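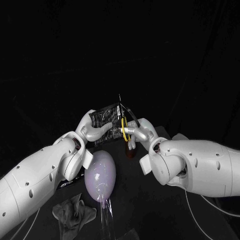

Gellar party shop moves to a bigger room and starts selling balloons one at a time

Oct 17, 2020

Nender, the party supply shop on Gellar's main street, has moved two doors down into the former shoe repair store and reopened this morning with twice the shelf space and a new way of selling balloons.

Customers can now buy balloons singly from open trays along the back wall. Until the move, the shop sold them only in sealed bags of 19, in mixed colors, and anyone who wanted a single color had to buy several bags and sort through them at home. The bags are still for sale and the price has not changed.

Single balloons are sorted by color and size. The colors on opening day were red, orange, yellow, two greens, light blue, purple, white and black. Pink was expected with the next delivery. There are two sizes, a small one meant for table decorations and a larger one for arches and door frames. A card over each tray gives the size the balloon should reach when it is full, and the shop asks people not to go past it, as most of the balloons brought back to the counter as faulty have been blown up too far.

Balloons can also be bought already filled with air. Helium is not offered at present. The shop stopped filling with helium in September, when its supplier raised the deposit on the tanks, and a sign by the register says there is no date for bringing it back. Customers who own a tank can still buy balloons suited to helium, which are kept behind the counter and have to be asked for.

The move was planned for the spring and put off twice. The old space had a single narrow aisle, which made it hard to let in more than a couple of people under the current distancing rules, and for much of the summer the shop sold from a table in the doorway. The new room has two aisles running front to back, with an entrance on the street and a second door to the parking lot. Up to six customers will be let in at once. Masks are required, and shoppers are asked to come in by the street door and leave by the other.

Most of the stock is laid out by occasion. Birthdays take up the whole left-hand aisle, with candles, plates, napkins and paper hats at the front and banners farther back. The right-hand aisle holds wedding and baby shower goods, gift wrap, ribbon and tape. Halloween items have the front window and two low tables until the end of the month. The shop says it ordered less for Halloween than in other years, with fewer large parties expected, and more small treat bags and yard decorations.

A workbench at the back has been set up for gift wrapping and for tying balloons to weights. At the old address this was done on the counter, which held up the line at the register. Wrapping costs $2 for a small box and $6 for a large one, with paper included. People may bring in things they bought elsewhere. Wrapping is done on the spot on weekdays. On Saturdays, items have to be left and picked up later in the day.

Smaller gatherings have changed what people buy, according to the shop. Large packs of plates and cups sat on the shelves for most of the summer, while single banners, number candles and small sets for one table sold out more than once. Orders for long balloon arches all but stopped in the spring and have come back slowly, mainly for front porches and driveways, where neighbors can see them from the sidewalk. The shop keeps a binder of arch designs on the bench, with the number of balloons each one takes, so that customers can buy the right amount from the trays.

Outdoor displays bring their own trouble. Balloons fade and turn cloudy in full sun, and a printed sheet handed out with arch orders suggests putting them up on the morning of the party, on the shady side of the house if there is one. It also advises against fixing balloons to rough brick or to trees with thorns. Balloons tied outside should be taken down the same day, and broken pieces picked up before pets or small children get to them. The sheet reminds parents that children under eight can choke on balloons that have not been blown up, and that an adult should do the blowing up.

Balloons are not to be let go outdoors. The shop has refused to sell for balloon releases for several years and has kept that rule in the new store. For memorials it suggests paper flowers or bubbles, both of which are on the shelf by the parking lot door.

The Inar bus stops across the street from the new entrance, and there are nine parking spaces in the lot behind the building, shared with the bakery next door. Two of them are marked for pickup only. Customers can phone in an order and have it brought out to the car, a service that began in the spring and will go on for now. Filled balloons can be collected the same way, though the shop asks drivers to clear the back seat first. A large balloon order does not fit in a small car, and the shop does not deliver.

Some items did not make the move. Costume rental has ended, and what was left of the costumes was sold off over the last two weekends at the old address. The greeting card rack has been cut to half its former size. The shop no longer carries fireworks or sparklers of any kind, apart from small cake sparklers, which are sold only to adults.

Gift cards and store credit from the old address are good at the new one. Returns are taken within 19 days with a receipt, in unopened packaging. Single balloons cannot be returned, and neither can anything that has been worn near the face, including masks, noses and party horns.

The shop's old space will not be empty for long. Du, a yarn and fabric store now operating out of a unit by the river, has taken the lease and plans to open there before the holidays. It will share the parking lot, and the landlord is to repaint the lines and add a light over the back steps before it moves in.

Work on the new room is not quite done. The sign over the door still has to be put up, and a temporary banner hangs in its place. The restroom is for staff only until a new sink is fitted. A rack for foil balloons is also on order, and until it arrives those are kept flat in a drawer under the bench, where staff will take them out on request.

Hours are 9 to 6, Monday through Saturday. The shop is closed on Sundays, and will stay open one hour later on the two evenings before Halloween. The phone number is the same as before.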